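Tuesday, gone eleven at night

The new Palalden trailer is out and I have watched it so many times that I can hum the bit where the lift doors open. Two and a half minutes! I was expecting a logo and a bit of wind noise.

So, things I now know, or think I know. Halliday is alive. She has the grey coat on and the scar is on the correct side, so it can't be the mirror version from the end of series two (I went back and checked, with the sound off, during lunch). The Gallon has been rebuilt with a proper bridge at last, and the corridor set looks longer, or else they've found a cleverer place to put the camera. And there's a shot, hardly a second of it, where someone scratches 1069 into the wall of a cell. 1069 is the number on the locker in the very first episode!! I shouted. The cat left.

Archie Cruickshank rang before I'd even finished my second viewing. He thinks the hand doing the scratching belongs to the old captain, and that the whole series will be told backwards from the trial. I think he's wrong but I'd love him to be right. We talked for so long that my tea went cold and I had to start supper again from nothing, still with the phone wedged under my chin.

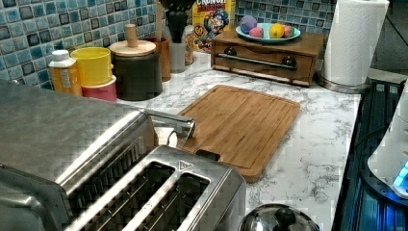
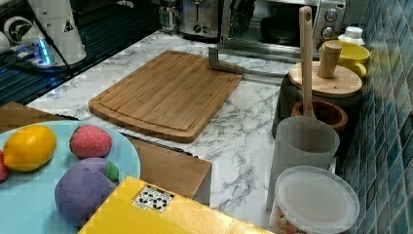
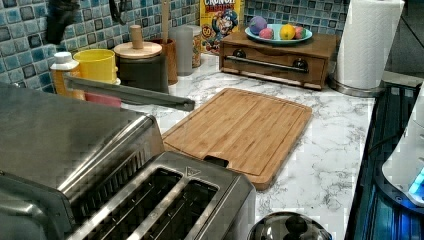 Toaster and chopping board in all three.

Anyway, the Pristent. Archie reckons they'll keep the aliens off screen until the finale, and I can see the sense in it, but they've got a new costume designer and you don't hire her to hide things in the dark. There was a flicker of something tall behind the glass at the end. I want it to be them so much. The best hour they ever made was the one where the Pristent ambassador learns to play cards and cheats at it, and if we get even one scene as good as that I'll be happy till Christmas.

Eleven episodes this time, up from eight. The forum had 3000 posts on the trailer thread by teatime and I read far too many of them. One person has worked out that the star chart in the background matches the one from the novel, all 27 systems, with one rubbed out. Which one, though? The picture's too blurry to tell and everybody is fighting about it, very cheerfully for once.

I've dug out the novel to look for myself. It's on the bedside table now with the map page folded down. One chapter and then lights off. Two at most.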